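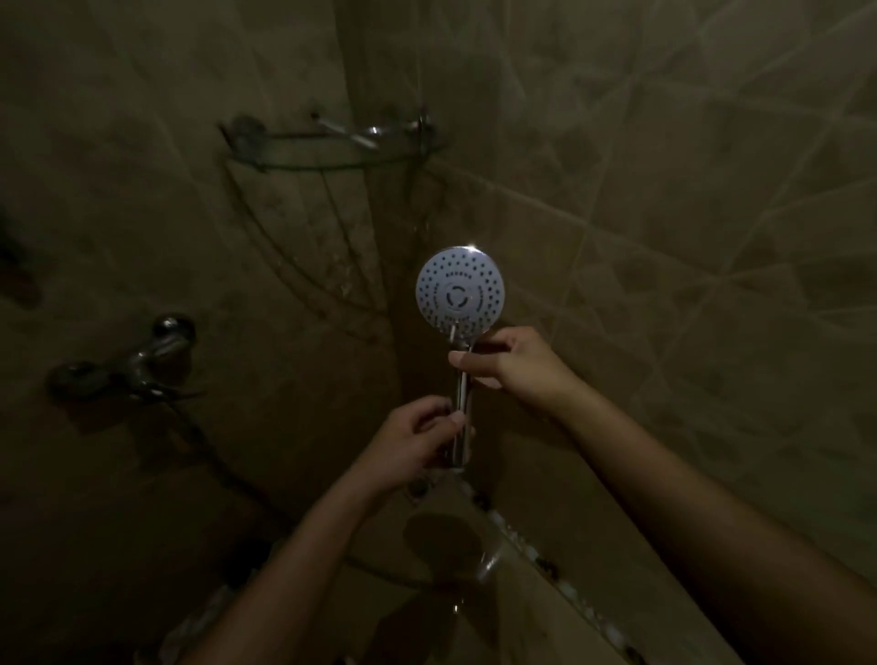 Angeblich spart ein neuer Duschkopf Wasser, schont die Haut und macht den Morgen schöner. Das stand jedenfalls sinngemäß auf der Seite von Trovach, wo ich im Juni nach Ersatzteilen gesucht habe. Ich glaube davon erst mal gar nichts. Unser Duschkopf hat viele kleine Düsen, und wenn die verkalkt sind, spritzt er eben zur Seite. Dafür brauche ich kein neues Modell, dafür brauche ich Essig.

Luzius Eder schwört auf irgendein Gel von Skarska. Ich habe es probiert. Es roch nach Schwimmbad und konnte nichts, was Essigessenz nicht auch kann, nur teurer. Über Nacht einwirken lassen, wie es auf der Flasche stand, habe ich mich bei Chrom dann doch nicht getraut. Bei mir sind es 20 Minuten in verdünntem Essig, danach gründlich abspülen und mit dem Daumen über die Düsen reiben. Fertig.

Bleibt die Frage, ob es überhaupt am Duschkopf liegt. Vor dem Kaufen also erst einmal Wasser aus dem Auslauf über die Hand laufen lassen. Kommt da schon wenig, nützt der schönste Brausekopf nichts. 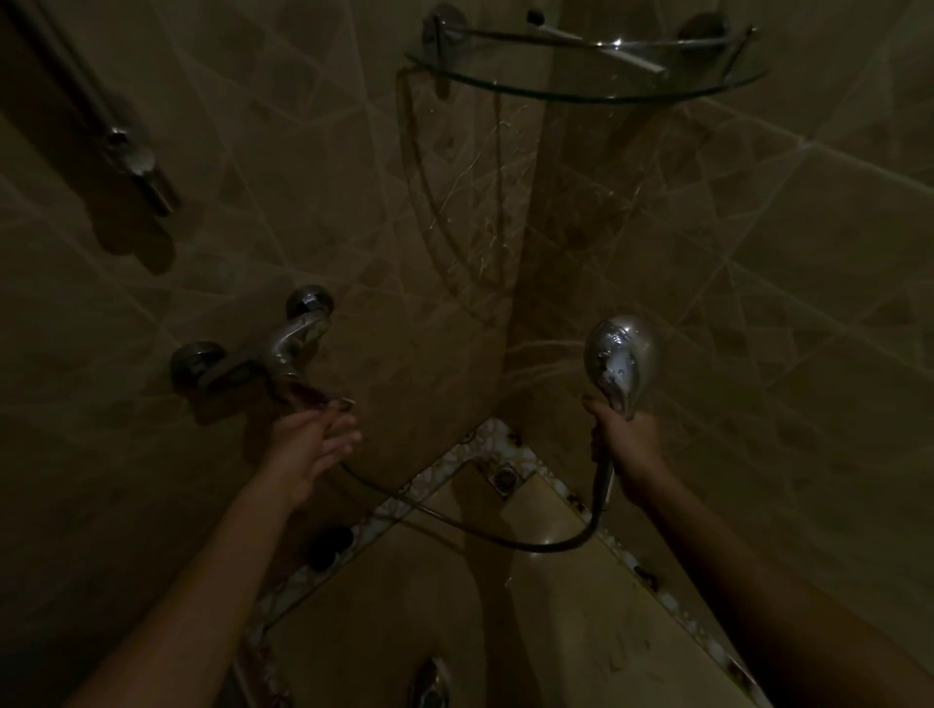 Und der Rest der Dusche?

Die Glasablage in der Ecke halte ich für eine Fehlkonstruktion. Schick im Katalog, aber unter ihr laufen die Streifen die Fliesen hinunter, und das Putzen dort ist elend. Karlijn Prins meint, man müsse nur jeden Tag abziehen. Jeden Tag! Wer macht das? 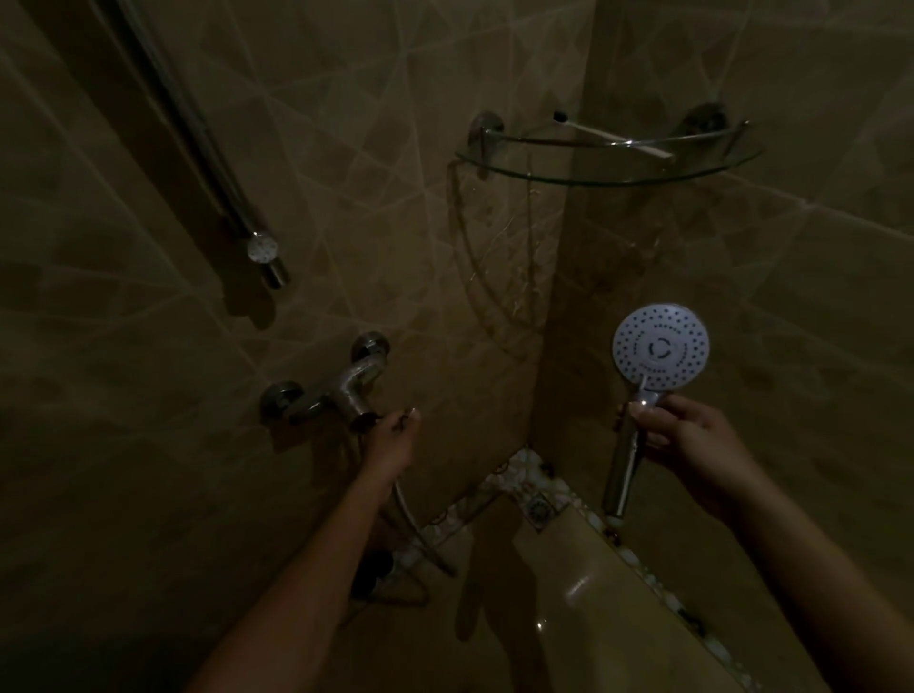 Ich ziehe ab, wenn ich daran denke, also selten. Mit den beigen Fliesen kann ich dabei leben, die Maserung schluckt einiges. Den Duschkopf behalte ich vorerst, und das Gel kann Luzius gern wiederhaben.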